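Unit 4: Placing and Tying an Interrupted Suture by Teleoperation
Lelwood Surgical Robotics Course, Student Laboratory Guide

Share 235 | Comments 2

Students beginning this unit should have completed the peg transfer and ring path exercises on the Segura console and should be able to use the clutch pedal without looking down. The unit covers a single interrupted suture: taking up the needle, driving it across the incision, drawing the thread through and tying the knot. Running sutures are covered in Unit 5.

Before the session

Log in to the console with your team account and confirm that motion scaling is set to the course default. Pin the practice pad to the tray on all four corners. A pad that shifts during the bite will spoil the recording as well as the stitch. Teams may reuse a pad until the incision no longer holds thread, and should then take a new one from the Puklow cabinet and sign the sheet.

Cut the suture before the arms are brought in. Beginners usually ask for more length than they can manage. If the thread repeatedly falls across the instruments, stop, withdraw both arms and shorten it.

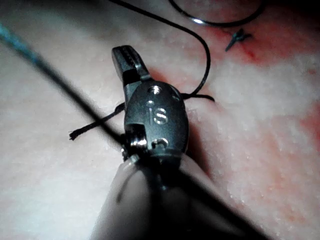 Thread management accounts for most of the time lost in this unit. The console gives no sense of touch, and the operator must judge tension by eye from the shape of the thread and the movement of the surface around it. Learn to look for the ends first. A cut end of braided suture frays, as the one lying to the left of the metal wrist has done, and a frayed end is harder to pick up cleanly in the jaws. Grasp a short distance back from it. Before each new stitch, locate the knots already tied nearby and plan a path for the thread that does not catch on their trimmed ends.

Step 1. Take up the needle

Grasp the needle with the driver, a little beyond the midpoint of the curve on the thread side. The needle should stand at a right angle to the jaws. If it is tilted, hold it with the second instrument, open the driver slightly and correct it. Do not try to correct the tilt by pressing the needle against the pad.

Step 2. Drive the needle

Enter the pad with the point perpendicular to the surface. Rotate the wrist and let the curve of the needle carry it through. Pushing in a straight line tears the pad and bends the needle. When the point appears on the far side of the incision, take hold of it behind the tip with the second instrument and continue along the same curve.

Step 3. Draw the thread through

Pull the thread in short movements, changing hands as required, until a short tail remains on the entry side. Keep both instruments within the camera view at all times. An arm that leaves the view must be stopped by the student at the emergency switch - this is a laboratory rule and carries a deduction of marks.
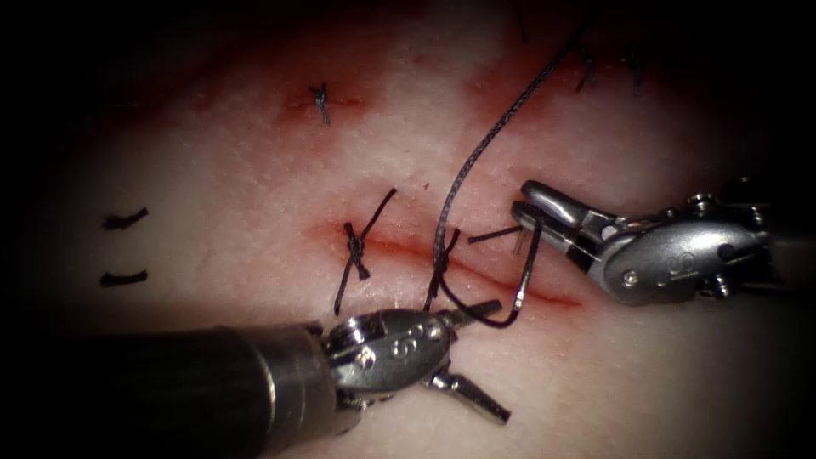

Figure 4.2. Both instruments at the incision, with the suture passing through the wound edge and a tied stitch at left.

Step 4. Tie the knot

Form a loop around the jaws of one instrument, reach for the short tail and draw it through the loop. Lay the first throw flat. Repeat in the opposite direction for the second throw, and add a third. Tighten only until the edges of the incision meet. Trim the tails evenly, leaving enough to be gripped if the stitch has to be removed.

Step 5. Prepare for the next stitch

Return the needle to the driver before moving along the incision. Check the position of the thread behind the needle as well as the point in front of it. In the close view that follows, the needle is at the open jaws of the driver with its point directed down toward the pad, and a finished stitch straddles the incision to the right.

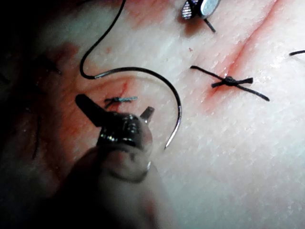
Lelwood Laboratory Guides, Issue 2, p. 322

Recording and assessment

Each team submits its console log together with the video from all cameras. Logs are limited to 1,000 entries per attempt, and the Hornico software closes the file when the limit is reached. A team that reaches the limit before the third throw should treat the attempt as practice and begin again.

Marks are given for needle angle, spacing from the edge of the incision, security of the knot and control of the thread. Time is recorded but is not marked in this unit. Attempts for assessment must be submitted by the end of November. The laboratory closes at 6 p.m., and both arms must be parked and the needle returned to its container before the operator leaves the console.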